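Planejador Cletau

O Cletau é um planejador de movimento para dois braços robóticos que dividem a mesma bancada. Escrevo este verbete como quem usa o programa todo dia, então perdoem o entusiasmo (e um ou outro resmungo). Ele nasceu como um módulo do pacote Ondotholm e ganhou vida própria quando separamos a percepção do planejamento. Hoje recebe nuvens de pontos, monta uma lista de objetos e devolve trajetórias para os dois lados ao mesmo tempo.

Flores artificiais são o meu caso de teste preferido: caule fino, folha que atravessa o caminho, pétala que o sensor de profundidade confunde com a parede. A tarefa é pôr o caule dentro da boca do vaso, e o planejador trata cada caule como uma linha quebrada de até 200 pontos.
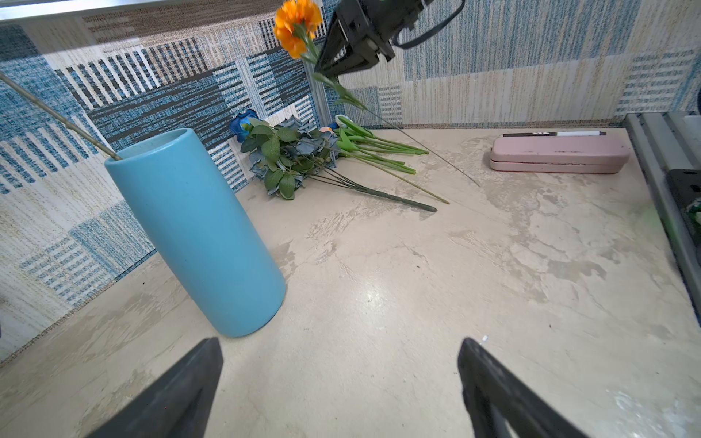
Leonie Engelhardt discorda dessa escolha e já escreveu na lista do projeto que uma linha quebrada ignora as folhas, que são justamente o que enrosca na borda, e que seria melhor gastar memória com um volume completo. Eu respondi que o volume completo derruba o ciclo de replanejamento, e a discussão continua aberta desde fevereiro!

A coordenação entre os braços funciona por reserva de espaço. Cada braço pede um corredor, o Cletau confere se ele cruza o do vizinho e, se cruzar, um dos dois espera. O registro de testes tem 3.269 execuções, guardadas no formato Yensuk, e dá para reproduzir qualquer uma delas passo a passo - recurso que já me salvou de muita tarde perdida.

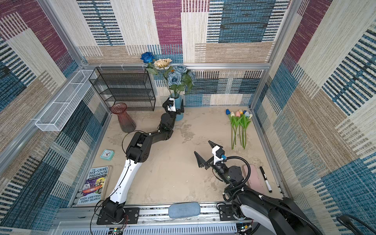 Os mapas de colisão são a parte que mais mudou na versão 3. Antes a gente desenhava caixas à mão, agora o Wakport gera tudo a partir da câmera fixa e atualiza quando algo sai do lugar. Objetos vazados ainda dão trabalho: uma estante de tela preta como a que está encostada na parede do fundo vira um bloco maciço se o filtro estiver agressivo demais, e some quase inteira se estiver frouxo. Com vidro translúcido, como o do vaso avermelhado na frente dela, eu prefiro cadastrar um cilindro na mão e seguir em frente. O limite padrão é de roughly 2.000 primitivas por mapa, valor que se altera no arquivo de configuração.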